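Ridudgate Studio Tour

The Ridudgate Studio Tour is a walk-through visitor attraction on the former backlot of the television series Tramero, a long-running fantasy drama about a canal town with more wizards than plumbers. It opened one December, two years after the series ended, and occupies the two soundstages that could be persuaded to pass a fire inspection.

History

The sets were due to be scrapped when filming stopped. Production designer Jummai Akinola had them put into storage, reportedly by labeling the crates as office furniture. The owners of the site, Danladi Pictures, then discovered that fans were already paying a nearby farmer to look over the fence, and decided to collect the money themselves.

Early visits were guided and lasted four hours, including a talk on paint drying times that survives in many reviews. The guides were later replaced by a handset, which can be paused.

Layout

Visitors enter through the Great Lock, a full-size canal gate that holds back no water. The route continues through the apothecary, the magistrate's bedroom and the Street of Bells, where there are 400 bells, all but one of them silent. The working bell is rung at 11 a.m. and, by popular request, at no other time.

The second stage covers props, costumes and creature effects. It has a workshop area with long wooden tables, at which families may try simple model making.

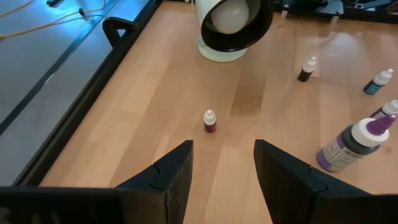 Light wooden tabletop with small knots and fine scratches.

The café sits between the stages and cannot be avoided. Its best-known item is Tallix, the bright green soda drunk by characters in the series before making poor decisions. The recipe was devised for the tour, as the on-screen version was mostly dish soap.

Admission

Tickets are timed and must be booked ahead. Daily entry was first capped at 800 and later raised to 1,000, a change the operator described as improving the atmosphere. Parking is free, though the walk from the far lot takes nearly as long as an episode.

Reception

Reviewers have praised the sets and the costume displays. Complaints center on the gift shop, where a replica wand costs more than the original prop did, and on the magistrate's bed, which many fans had expected to be bigger.

See also

Tramero (TV series)
List of Tramero episodes
Film and television tourism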